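Open day at Rikano: an afternoon with the lab's manager
15 October 2025

The Rikano workshop sits on the second floor above a tile showroom, and on most days the door is locked. Once a year, in March until now and this year in the fall, the lab opens it and lets people watch the robots work. I went up in the early afternoon and spent an hour with the woman who runs the place. She asked me to leave her name out, as the lab prefers to speak as a group.

She began by telling me what the lab does not do. "We don't build arms," she said. "We buy them. What we make is the part that decides where the hand goes." The software is called Flukis, and it has been in the works for three years. It learns from people steering an arm through a job over and over. The current version was trained on 1,205 of those runs, all recorded in the building.

I asked what counted as a job. Picking up something and putting it in something else, she said, mostly. Visitors expect car parts. The lab works with toys, kitchen things and sponges, bought at the Harnuma discount store two streets over. "Soft things are harder than they look. A metal block is the same shape every time you grab it. A plush toy changes when you squeeze it, and it changes again when you let go."

The open day drew 160 people last time, according to the sheet by the door. This year they moved to timed entry, with small groups going in every 20 minutes. The manager was not sure it was an improvement. People in the later groups had to wait on the stairs, and the coffee from Bùi, the café downstairs, ran out before three.

Most of the questions she gets are about jobs. A man in the group ahead of mine wanted to know if the arm could pack boxes at his warehouse. She told him no, and told me the same when I brought it up. "It's too slow. A person packing boxes would be on the fourth one before our arm had closed its fingers. If somebody wants speed they should buy a different kind of machine, and those have been on sale for decades."

What she thinks it may be good for is the work that changes a little each day. She mentioned sorting returned goods, and clearing tables in a cafeteria. She would not give a date for either one.

I asked about failures. She brought up a log on her laptop and scrolled for a while. In one stretch of testing this summer they ran 302 attempts on a single pick-and-place job, and 47 of them went wrong. Some were dropped objects. Others were stranger – the arm would hold on to a toy, stop over the table, and stay there until someone pressed the button.
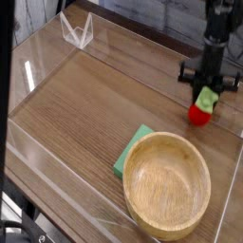
"People are very patient with it," she said. "They'll stand there for a strawberry. I've seen a room full of adults go quiet over whether it lands in the bowl." She does not mind the attention, though she worries that a good demonstration gives the wrong idea. A visitor sees one try and goes home with an opinion. Her staff see hundreds and argue about them at lunch.

The table matters more than I would have guessed. Clear plastic is a nuisance, she said, with the glare it throws back at the cameras, and they keep it in the setup on purpose. "Real kitchens have shiny stuff in them. If it only works on a dull gray mat, we haven't learned much."

Six people work at the lab, two of them part time. The money comes from a regional grant that runs through next year, and she was in the middle of writing the application for the next one. She expects to hear in March.

Before I left I asked if she had one of the arms at home. She laughed and said her apartment was too small for it. Then the next group came up the stairs and she went over to reset the table.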